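Comparison of Two Finger Pad Designs for a Hand-Held Gripper
Final Project Report, Department of Mechanical Engineering, Drerbridge
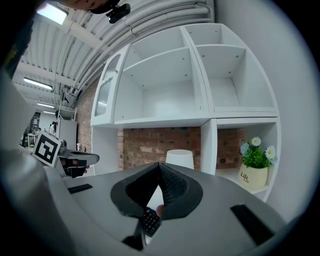
Submitted by Lamduan Saengthong and Struan Ogilvie
Supervisor: Dr. Jean Aitken
December 28, 2018

1. Purpose

The project compared two types of soft finger pad on the hand-held gripper used in the Skirncombe teaching laboratory. The department had asked whether the perforated pads adopted in March should be kept for the coming year or replaced with the solid pads used before them. A secondary aim was to determine whether the camera mounted on the tool gives a usable view of small objects at the moment of closing.

2. Method

Each pad type was used for 100 grasps on small household and office objects. Two operators shared the work equally and changed places at the midpoint of every session. A grasp was recorded as successful if the object was lifted clear of the surface, held for five seconds and set down without slipping. Objects that rotated in the pads but did not fall were recorded separately. Closing force was not measured, as the load cell ordered from MacKinnon was not delivered within the project period.

3. Results

The solid pads completed 63 of 100 grasps. The perforated pads completed 81. Most of the difference came from thin, flat objects, which tended to slide out of the solid pads as the tips met. With round objects the two types performed almost alike.

The perforated pads showed wear along the outer rim by the end of testing, and one was replaced after 400 cycles, counting practice runs. The solid pads showed no visible wear after 600.

In the recordings, the pads themselves hid part of the object in many of the closing frames. Operators reported relying on direct sight for the last stage of the grasp. Craig Hepburn reviewed the recordings independently and reached the same view.

4. Recommendations

The perforated pads should be kept for general use, with a spare pair held for each tool. The camera angle should be reviewed before the recordings are used for any measurement of object position. Force testing remains to be done once the load cell is available.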